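Thursday, April 3, 2025

# Durora finishes winter refit, heads back to the islands

The sailing yacht Durora left the boatyard at Prelbridge this week after a winter out of the water. She has a crew of two aboard and is expected to spend the next few weeks working her way down the coast before crossing to the outer islands.

The boat was hauled last fall after her crew noticed play in the rudder on the passage home. The yard found that the lower bearing was badly worn and that water had gotten into the rudder blade. The blade was opened, dried, and closed up again, and both bearings were replaced. The job was supposed to be done in February, but the first set of bearings came in the wrong size and had to go back.

While the boat was ashore, the crew had other work done. The standing rigging was replaced, with the old wire going to the scrap bin and the old turnbuckles kept as spares. The anchor chain was turned end for end and marked again with paint. Four new house batteries went in under the starboard settee, and the old lead-acid bank was taken off. The crew did the wiring themselves over two weekends, then had an electrician from Bralis look it over before the yard would let them plug into shore power.

The galley stove stayed as it was. A replacement had been on the list, but the money went to the rudder.

Durora was launched on the morning tide and spent the night on the yard dock so the crew could check for leaks. A slow drip at the shaft seal was taken care of by tightening two clamps. The mast was already in, and the sails were bent on the following day in a light southerly wind. The mainsail is the same one she has carried for years, with new batten pockets. The genoa has a new sun strip and has been restitched along the foot.

A short trial sail outside the breakwater went well enough. The steering was lighter than before, and the knock that could be felt through the wheel last season was gone. The wind instrument read well off on port tack and was reset that evening. The crew also practiced reefing several times, something they said they should have done more often last year. The second reef line jammed at the boom end on the first try. The block there has been swapped for a larger one.

From Prelbridge the plan is to sail south in day hops, stopping at Bralis for fuel and groceries. There is good holding in the north end of the harbor there, in sand, but the fuel dock is open only in the mornings this early in the year. Boats that arrive in the afternoon usually anchor and go in the next day. The town dock has water, and the laundry up the hill has reopened after closing for the winter.

After Bralis comes the crossing, a run of one night in good conditions. The crew wants a steady breeze behind the beam and will not leave ahead of a front. Last year they motored most of the way and arrived with very little fuel, and they do not want to do that again. They are carrying five jerry cans on deck this time, lashed to a board on the port side.

Papadakis, the sloop that kept company with Durora for much of last season, is already on the far side. Her crew reports by radio that the anchorage on the west shore is quiet, the moorings have not yet been put out, and the small store is getting a supply boat every four days. The two boats hope to meet there and sail the outer chain together until the end of May.

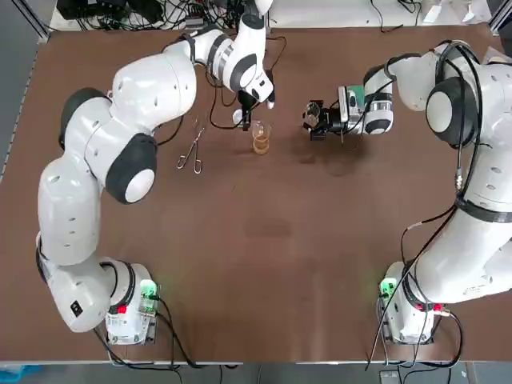 **Will Durora stop anywhere between Bralis and the islands?**

The crew plans to sail straight across, with the lee of the southern cape as a fallback anchorage if the wind shifts before dark.

Friends who want to send mail or parts should use the harbor office in Bralis, marked with the boat's name. The office will hold packages until the boat leaves for the crossing. Anything that arrives later will go back to Prelbridge, where the yard has agreed to keep it on the shelf in the chandlery. The crew is still looking for a spare impeller for the raw water pump and would be glad to hear from anyone in Bralis who has one to sell.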